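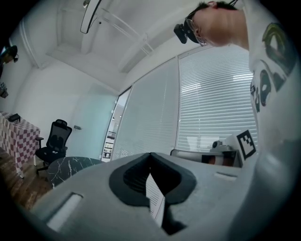
The second-floor room at Tovia, with the blinds down.

Room Assistant, part-time – Tovia

Tovia is looking for a part-time assistant to look after its second-floor activity room. The room has a large window with white blinds and a frosted glass section in the wall. It is used for household task sessions on weekdays and on Saturday mornings.

The work is mostly setting up and putting away. You will bring tables and supplies out of storage, lay them out from a printed plan, and return everything to the right shelf afterward. You will also wipe down surfaces, adjust the blinds and report lights that need replacing. The storage closet holds nearly 400 items, all labeled by shelf.

Hours: 11 per week, in three shifts. The Saturday shift is required and starts at 8 a.m.

Pay: 900 per month, paid on the last working day.

You should be able to lift a full storage bin, follow a written layout and arrive on time. Experience in a school, hotel or community center is useful but not required. Training is given during the first two weeks by Tiina Lehtinen.

To apply, send a short letter and one reference to Rafferty Haverford at the Tovia front desk. Applications close at the end of November – the job starts in December.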